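Old Dell tower, which way round does the memory go?

Asked in Desktop repairs, June

I've got an old Dell tower open on its side with the cover off. I want to put 2 sticks of memory in it before it goes to my nephew. The heatsink is off as well, as I'm going to renew the paste.
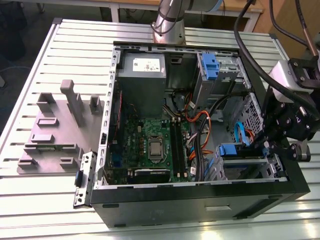

I bought the sticks second-hand from Drivix and they won't sit down properly. I don't want to force them. Do I need to take the drives out first? It's the same model we had at Sorkeck, but I never opened one there.

Maja Cieślak

3 answers

mumska_pc
Leave the drives alone. Open the latches at both ends of the slot, then look for the notch in the stick. It's slightly off centre, so it only goes in one way. Press down evenly at both ends until the latches close. If the notch doesn't line up with the ridge in the slot, you've got the wrong type and should send them back.

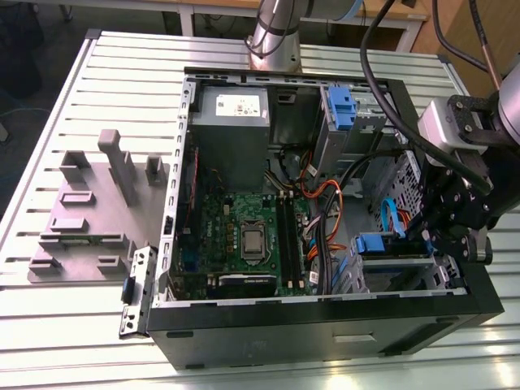

Dell tower on its side, both memory slots empty

Move the power cables away from the slots while you work — they can be tucked in again after. Unplug it at the wall and touch bare metal on the case first.

Bednarek
Mine did this. Wrong memory.

tower1605
Agree with the first answer. Clean the old paste off before you put new on, and don't run it without the heatsink.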